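Visit Report: Dunbar Industrial District, Tax Increment Financing Area
Filed 2020-12-09

The site visit covered the Dunbar tax increment financing (TIF) district, on the east side of the rail line, and was arranged through the district office. The purpose was to see how the increment is being spent and to compare the stated use of funds with what is on the ground. The district was created with a 30-year term. It is now in year four.

Background on the mechanism, for readers who do not follow TIF. When a district is created, the assessed value of all taxable property inside the boundary is frozen as the base. Taxes on the base continue to go to the city, the county and the school district. Taxes on any value above the base go into a separate fund, which can be spent only inside the boundary and only on items listed in the project plan. The tax rate itself does not change. Owners inside the district pay the same rate as owners across the street.

The Dunbar boundary takes in 125 parcels. Most are zoned light industrial, with a strip of ground-floor retail along the south edge. According to the office, 16 parcels were tax exempt when the base was certified and contribute nothing to it. If one of them is sold to a taxable owner, its full assessed value counts as increment from the following tax year. The plan projects two such sales. Neither had closed as of November.

The first stop was the Voraren building, a former cold storage warehouse converted to small workshop and office units. The conversion was privately financed. The district fund paid for the sewer lateral, the sidewalk and the relocation of an overhead power line. These are reimbursed on a pay-as-you-go basis: the owner pays up front, submits invoices, and is paid back out of increment the parcel generates. No bonds were issued. If the building is assessed lower than projected, the owner waits longer for the money and the city owes nothing further.

The reimbursement agreement has a cap, an interest rate and an end date. The interest rate is the item to watch. It accrues on the unpaid balance, so a slow start raises the total paid out even when the eligible costs stay the same. The office provided the payment schedule but not the original projection, and a copy has been requested.

The second stop was Gernura, a multi-tenant building two blocks north. It receives no TIF money. It does hold a separate property tax abatement that predates the district, and this creates an overlap. The abated portion of the value is not taxed, so it produces no increment until the abatement expires. The office confirmed that the projections treat the building as flat until then and step it up afterward. Units there are leased by the month, and tenants pay a share of the property tax as part of the common charge. 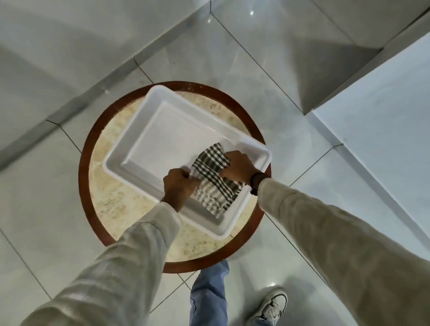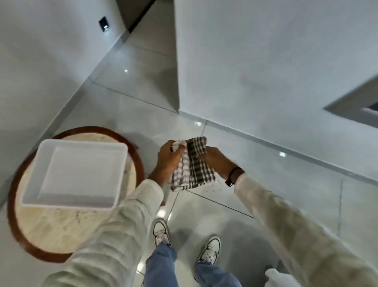
The question period at the district office was mostly about the school district's share. The office's position is that the schools lose nothing, as the base is protected and the growth would not have occurred without the district. Mirnar objected that the second half of that statement is an assumption, that assessed values outside the boundary rose over the same period with no public spending, and that some part of the increment is ordinary appreciation the schools would have received anyway. The office replied that the plan includes a surplus provision, under which unneeded increment is returned to the taxing bodies in proportion to their rates. No surplus has been declared so far.

Both points can be checked. The annual report lists increment by parcel, and the county publishes values by township. A comparison of unimproved parcels inside and outside the boundary would give a fair estimate of background growth. The office has not done this and is not required to.

The last stop was the retail strip. Facade grants are available here as a matching program, paid after the work passes inspection. Take-up has been low. The application asks for two contractor bids and proof that property taxes are current, and the second condition has to be met by the owner even when the applicant is a tenant with a long lease. The office is drafting a change that would let tenants apply with the owner's written consent, but the arrears rule would stay.

Open items after the visit:

Original increment projection for the Voraren agreement.
Expiration year of the Gernura abatement, with the assessed value before and after.
Status of the two exempt parcels expected to sell.
Text of the proposed change to the facade grant rules.
Administrative costs charged to the fund, by year. The report gives a single cumulative line.

The project plan and annual reports can be read at the district office during business hours. Copies are charged by the page.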